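Siveo Business Broadband – Support
Ticket: Connection drops every afternoon, Brarkow site
Opened: March 23, 2024
Status: Open (reopened by customer twice)
Priority: Normal (customer asked for High)

Customer
We are in Unit 31 at Kang Yard, Brarkow. The line drops most afternoons for a few minutes, comes back by itself, then drops again before we go home. Mornings are fine. Router is the Sunby one you supplied, all lights normal apart from the internet light, which goes amber during a drop. I have already turned it off and on again, so please don't start with that.

Attachments (4)
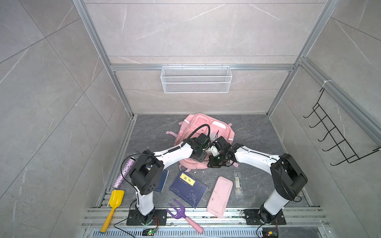 Rear rail with the mesh basket, hook rack on the right wall

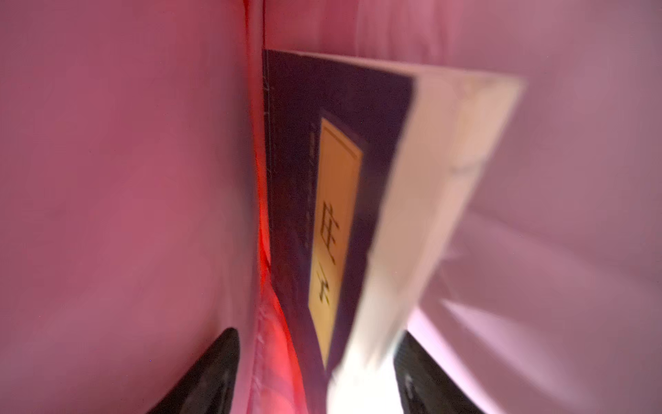
Book, dark cover with a pale title label
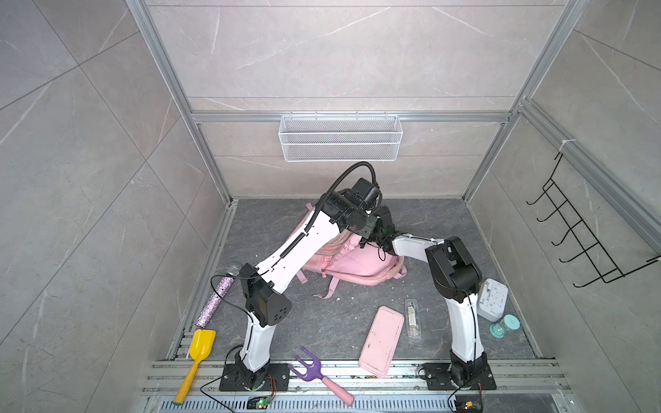
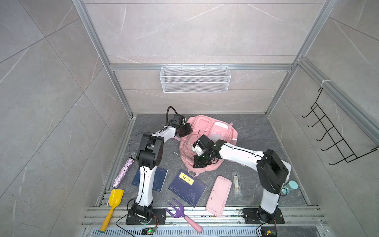
Support
Thank you for getting in touch. We have tested your line and can see no fault. Please turn the router off, wait, and turn it on again. Wi-Fi can be affected by thick walls, microwave ovens and neighbouring networks. We suggest moving the router to a higher position.

Customer
See my first message. The drops happen on the desktop in the office, which is on a cable straight into the router. Wi-Fi has nothing to do with it. What time of day did you run the line test? If it was the morning I'd expect it to pass.

Support
The test was run when the ticket was received. Your line is syncing at 80 down, which is above the minimum for your package.

Customer
Received in the morning, then. Please run it again after lunch.

I've also started my own log. A small script pings your gateway and then an outside address, and writes down any that fail. Yesterday there was nothing before lunch and then almost 200 failures by closing. Both addresses fail together, so it isn't a website being slow. The router's own log says "WAN down" each time and then "WAN up". I have saved both and can paste them in here.

Support
We have re-tested your line in the afternoon. Sync speed was 79. This is within normal variation. Our system shows no open faults in the Brarkow area. We recommend a factory reset of the Sunby router. Please note this will erase your settings. If we don't hear from you the ticket will be closed.

Customer
I did the reset, against my better judgement, and then spent the rest of the morning putting the settings back. Dropped again the same afternoon. So that's the router settings ruled out, I'd have thought, although I expect to be told otherwise.

Other things tried:
– different cable between the wall socket and the router
– the router plugged into the test socket behind the faceplate
– the router on a different mains outlet, with no extension lead
– everything unplugged from it except one laptop
– firmware checked, the page says it is up to date

Same result each time. You sent us the same advice in September and closed that ticket as fixed. It got better for a while and I don't believe anything any of us did had much to do with it.

Support
This ticket has been closed as resolved. How did we do?

Customer
Reopened. Nothing has been resolved. The unit next door is with a different provider and also drops in the afternoon, which makes me think it's the cabinet at the yard gate or the cable between there and here. The cabinet door doesn't shut properly – it has been held with tape all winter – and it gets the sun from midday. I don't know that this is the cause. I do think somebody could go and look at it before I'm asked to reset anything else.

Support
We can book an engineer. If the fault is found to be with your own equipment there may be a charge.

Customer
The only equipment involved is yours. Please confirm in writing that a fault in the router or the cabinet won't be charged to us, and book the visit for an afternoon. A morning visit will find a perfect line and we'll be back here again.

Support
Afternoon slot requested. We have passed your question about charges to the billing team.

Customer
Noted. Leaving this open until both have been answered. I'll keep the ping script running.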